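Toy waste in Brarndale: what families do with old plastic toys

Method
We gave a paper survey to homes near school in September. 413 forms went out and 83 came back. Most toys named were hard plastic in bright colours.

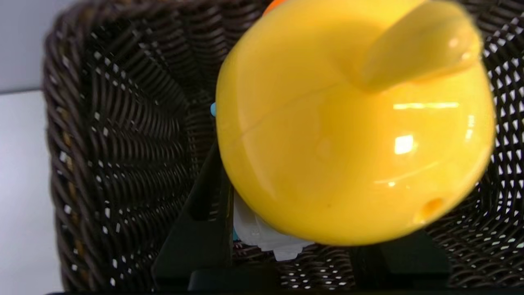 Results
24 homes had thrown toys in the bin during the past year. Charity shops were the most common choice. Toy food was often handed on to cousins. The Mindstead tip takes hard plastic, but few parents knew this.

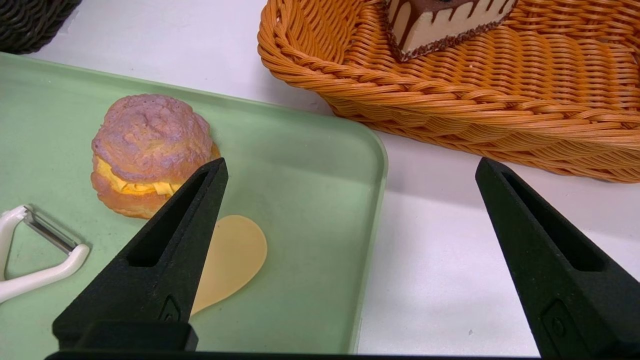 Fig. 2. Toy food and a mint-green plastic tray.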